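Trivunitz water bills to go up in August, council votes 5-2

Households in Trivunitz will pay more for water starting in August after the town council signed off on a new rate plan late last night. Vote came just before 11 p.m., after close to three hours of public comment.

The plan covers all 2,969 metered accounts in town. Of those, 2,391 are homes and will see the base charge rise by four dollars a month. The rest - shops, farms, the two schools - move to a tiered rate depending on use.

Money goes to the Hadgu Road main, which has broken six times since last winter. The worst of the breaks left 348 homes under a boil notice and shut the elementary school for two days.

"We've been patching the same half mile of pipe since I moved here," said council member Roksolana Stasiv, who wrote the plan and voted yes. "I don't like sending anyone a bigger bill. I like a brown tap even less."

Not everyone was sold. More than 60 people signed up to speak, most of them against. Several asked why the town didn't wait on a state grant it applied for in spring. Town manager Sihan Wan said the grant, if it comes, would cover the engineering work only and not the pipe itself.

Farm owners out by Usar Creek had the sharpest words. Some of them irrigate off the town line in dry months and say the top tier will hit them right at harvest, when they use the most. One grower told the council her July bill alone would go up by a third under the new numbers. She asked for a seasonal cap. Council didnt take it up but agreed to look at the top tier again after the first full year.

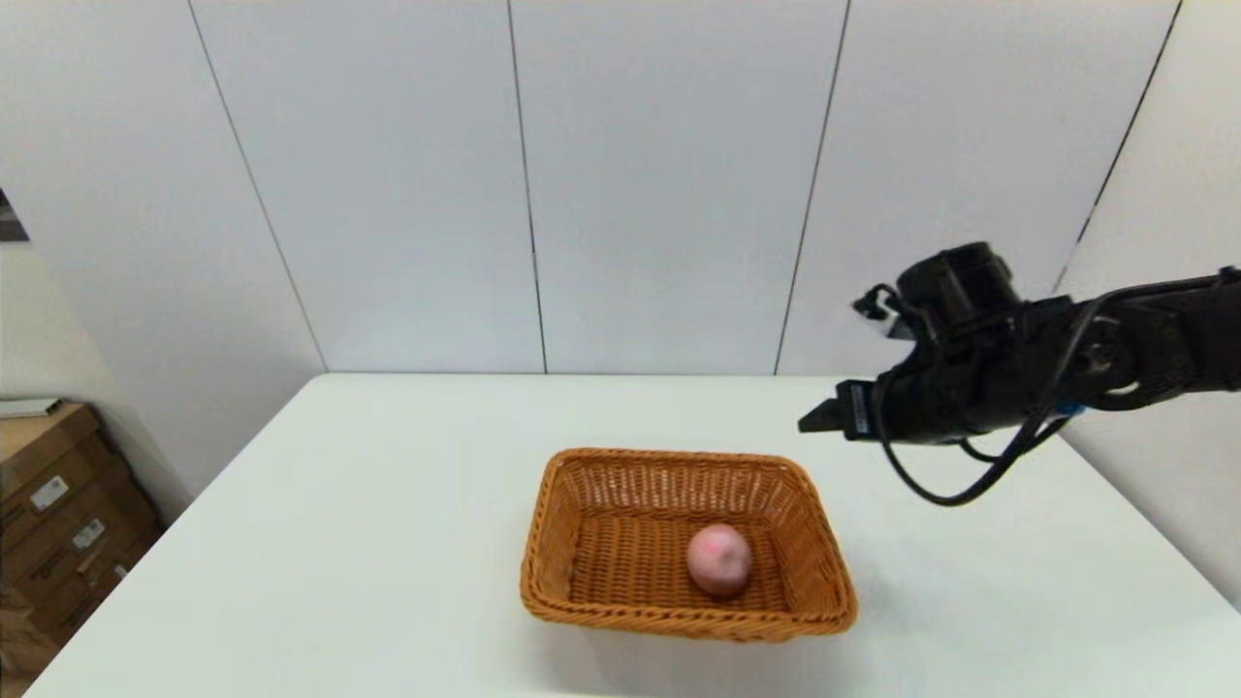
Discounts are in the plan too. Anyone already on the town's heating help list gets the old base charge for 12 months, no new form needed. Others can apply at the clerk's window or by mail. Seniors living alone qualify under a higher income limit than before - the clerk's office has the chart.

Work on Hadgu Road is set to go out to bid next month. Drakon Street is second on the list, with digging there not expected untill next year at the earliest. Wan said one lane will stay open on Hadgu for the whole job, and that school buses will be sent around by the creek road if backups get bad.

First bills at the new rate go out at the end of August. Payment plans for past-due accounts stay the same. Questions go to the clerk's office, open 8 a.m. to 4 p.m., closed for lunch.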